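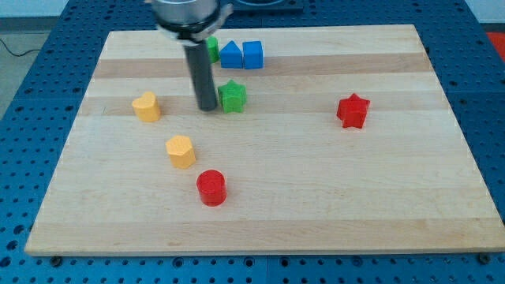 4.2 Shoe rotation and color choice

We now turn to shoes, where the diaries gave us some of the liveliest material in the whole study! Each of the 229 diary entries collected in Dasbridge in September lists the pair worn, its main color and the outfit it went with. We sorted the pairs with the scheme of Wong, which groups footwear by formality first and by heel height second.

Figure 3. Share of diary entries by shoe color, for work days and days off.

As Figure 3 shows, brown and black lead on work days, but the days off are a delight — red, mustard and even silver turn up again and again. Most of the 24 wearers leaned on just two pairs for the office and saved their bolder shoes for evenings and weekends. Redon found much the same pull toward a small core of pairs, though in a colder city and with boots included.

What excites us most is how freely people matched a bright shoe to plain clothes. Several wearers wrote that the shoes came first and the outfit was built up from there, and their notes on this run far longer than the form asked for. Wearers recruited through the Ziltska repair shop kept their pairs longer than the others did, and they also wrote more about soles, polish and laces. We return to repair in Section 5.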